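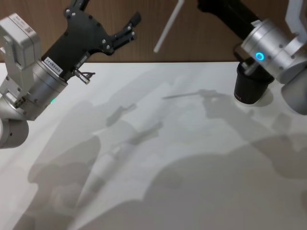 4.2 Arranque del planificador de dos brazos

18 de septiembre de 2025
Por Nneka Tijani

1. Inicie el servicio Kulness y espere a que cargue los dos modelos cinemáticos.
2. Ajuste el margen de colisión entre brazos a 3 cm.
3. Limite cada consulta a 4,000 muestras.
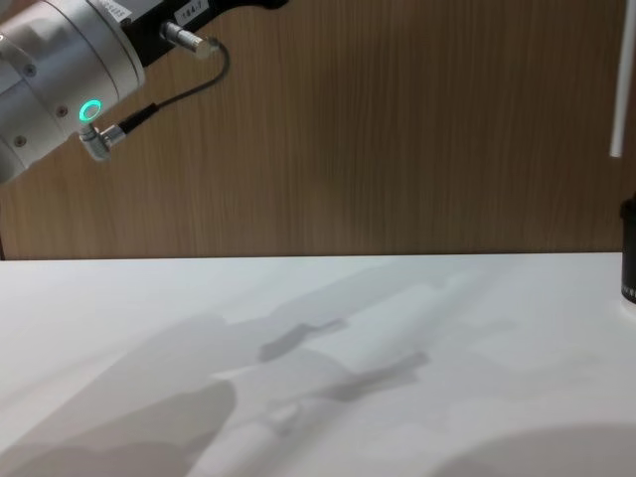 El planificador solo evita los volúmenes declarados en el archivo de celda. Además de los eslabones, declare los cables externos: el cable negro que baja en curva desde el conector recto hasta el acodado, junto al anillo LED verde, necesita su propia cápsula.

Precaución: no ejecute trayectorias con el archivo de celda sin validar.

4. Pulse Validar y guarde el resultado.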